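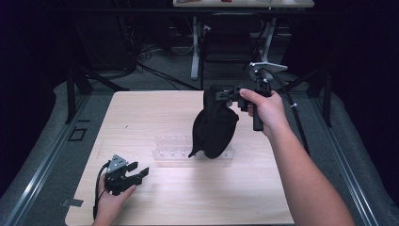 A black fabric bag over a light wooden tabletop.

The old mule path between Hovow and the Serkura monastery is open to walkers again, and anyone who has ever stood in the village square looking up at that little stone bell tower on its ledge, wondering how on earth a person gets there, will be pleased to hear that the way up is now a good deal kinder on the knees.

The path had been closed for two seasons after a spring landslide carried off the middle section, just past the second footbridge. In that time the only way to reach the monastery was by the gravel road on the far side of the gorge, a long and rather dusty ride that left out the best of the valley. Walkers who came hoping for the waterfall and the walnut groves had to make do with seeing them from the bus window.

Now the missing stretch has been cut again a little higher up the slope, with a new flight of 253 stone steps and a handrail along the steepest part. The work was led by Rikotness, the small walking company based in Hovow, with masons from the villages on both sides of the river. Most of the stone came out of the slide itself.

"We used what the mountain gave us," said Trevor Gosling, who runs Rikotness and has been guiding in the Saha valley for longer than he cares to admit. "My favorite bit is the bend above the waterfall. You come around the corner and there's the whole gorge, and the monastery on its shelf, and if you've picked a clear morning you get snow on the peaks behind it. I've walked it I don't know how many times this spring and I still stop there." 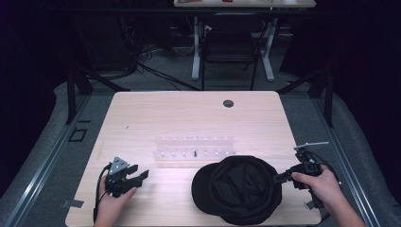

A black cap on the table, next to a clear rack of small upright pegs.

The full walk from the square in Hovow to the monastery gate takes most people a morning going up and rather less coming down. It starts gently, through orchards and past the old mill, and there is a spring with good drinking water just before the steps begin. After that there is nothing until the monastery, so fill up your bottle! The upper part has very little shade, and a sun hat and proper shoes will make the day much more pleasant.

The monastery itself is as quiet as ever. The two carved doors are back in place after their repair, and the frescoes in the side chapel can be seen whenever the keyholder is in, usually until 4 p.m. Visitors are asked to keep their voices down in the courtyard and to leave the bell rope alone, however tempting it looks.

In the last season before the slide, almost 3,000 people walked the path, and the guesthouses in Hovow felt their absence keenly. Evelien Lambrechts, who came to the valley on vacation, fell in love with the place and ended up buying the yellow guesthouse by the bridge, said her phone had started ringing again in March.

"People remembered us, and that was lovely," she said. "Some of them are coming back with their children. I've told them all to bring an appetite, and I've planted twice as many beans."

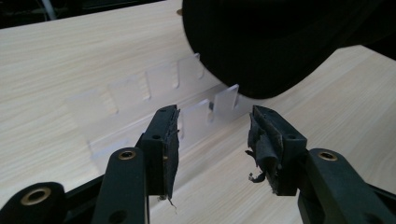
She is also bringing back her walkers' breakfast, served early on the terrace, with flat bread from the village oven, white cheese, honey and as much tea as anyone can drink. Guests staying elsewhere are welcome to join, though she would like to know the evening before.

Rikotness will run guided walks through the summer, leaving from the fountain in the square after breakfast, with a slower group for those who like to look at flowers along the way. Walkers are free to go on their own as well, and the route is marked with yellow paint from the mill onward. The village bus from Saha still stops beside the fountain, and the last one back down the valley waits a few minutes for anyone spotted hurrying across the bridge — within reason, the driver asks us to add.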